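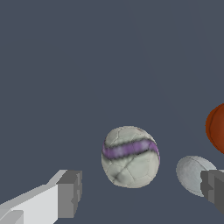 A gripper finger against plain blue-gray.

Open day at the Prorum screen print shop, Nurnen

Prorum opens its doors once a year, and on Sat 7 December I drove over to see the shop. I had bought film from them by mail but had never been inside the building. The shop is on Lustadgate, in a long brick unit behind the tire place, and the entrance is at the back. There is parking for a few cars by the loading door. Everyone else was leaving theirs along the street.

Doors opened at 11 and I was there a little before that. You sign in at the front counter and get a paper badge and a sheet with a floor plan. The plan was out of date in one spot, where the exposure room had been swapped with the ink storage, but the place is small enough that it didn't matter. There was no guided tour. You walk from station to station in whatever order you like and the people who run each one talk you through it.

I started with film output. They run two inkjet printers there, one wide and one desktop size. The wide one does nearly all the paying work. The desktop printer is loaded with black in every slot and used for small left-chest jobs and for test strips. They had a set of films on the light table, four colors for a T-shirt back, with registration marks at the top and bottom. I laid the first two over each other and the marks lined up as well as I could see with a loupe. They said most of their film trouble comes from humidity. In November the heat had gone off in that room for a weekend, and the film curled enough that they threw out what was left on the roll.
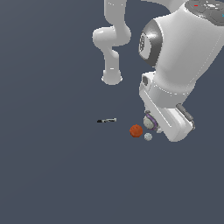

Halftones took up the next station, and I stayed there longer than anywhere else. They had printed the same artwork at several line counts and hung the shirts in a row so you could step back and compare. Hard-edged art looks fine at any of them. The trouble starts with pale tones on a white garment. Take the robot arm above, with soft gray shading on smooth white links: a coarse dot would turn that shading into pepper, and a very fine one would likely drop out of the screen altogether. Their answer for pale art is to bump up the light end of the curve before the film is made and accept a little more gray than the customer saw on the monitor. They showed the same piece before and after the change, and I would take the second one.

The exposure room comes after that. They coat screens in the evening and dry them overnight in a cabinet with a dehumidifier. The exposure unit is LED and fairly new. The old one, with a metal halide bulb, is still against the wall and is used when the other is busy. Exposure on the LED unit for their standard emulsion and mesh is 23 seconds, and they had that written in marker on the lid. They still run a step test with every new bucket of emulsion. I asked if the number moves much from one bucket to the next and was told it moves enough to be worth the strip of film.

Washout was being demonstrated with a garden-type nozzle on low pressure. A couple of people asked about pressure washers. Prorum only uses theirs for reclaiming, and keeps it on a different hose so it doesn't get picked up by mistake.

On the press floor there is an automatic press and a manual one. The automatic was running a two-color job on black shirts, a white underbase and an orange on top, with a flash between. It was loud and there was a rope to stand behind. The manual press was open for visitors to pull a print themselves on a tote bag. The line for it was long and I almost skipped it. I'm glad I waited, though my print came out light on the left side where I let up on the squeegee. You put the bag through the dryer yourself and get to keep it.

Yusuf, who supply Prorum with ink, had a table near the dryer with water-based samples. The water-based white has improved since I last tried one. It had a soft feel and covered navy well in two hits, although it was drying in the screen by the end of the demo and had to be misted. They sell it in quarts and gallons. I picked up a quart of the black, item 713 on their sheet, for use on canvas.

There was coffee and a table of misprinted shirts for $2 each. The larger sizes were gone by noon. I got two mediums with the underbase slightly out, which will do for shop rags or for testing ink.

A few things for anyone thinking of going next year:

The floor is concrete and there are very few places to sit. Wear decent shoes.

The film and halftone stations are quiet in the first hour and crowded after lunch. The press floor is the other way around – most of the early crowd goes straight there.

Bring your own film if you have a problem job. They were happy to put it on the light table and look. One visitor had brought a whole tube of films that wouldn't hold detail, and the density was low on all of them, probably a wrong media setting in the printer.

The counter takes cards but the Yusuf table was cash only. The nearest machine is at the gas station at the end of Lustadgate.

I left in the middle of the afternoon with the tote bag, the ink and a sample pack of film. I plan to run the film through my own printer against the brand I use now, on the same artwork and the same mesh, and will post the results when the screens are done.

Recent posts
Storing coated screens in a damp basement
Water-based black on canvas bags
Cleaning a clogged black channel
Choosing mesh for simulated process
How to read a step test
Used flash dryers: what to check before you buy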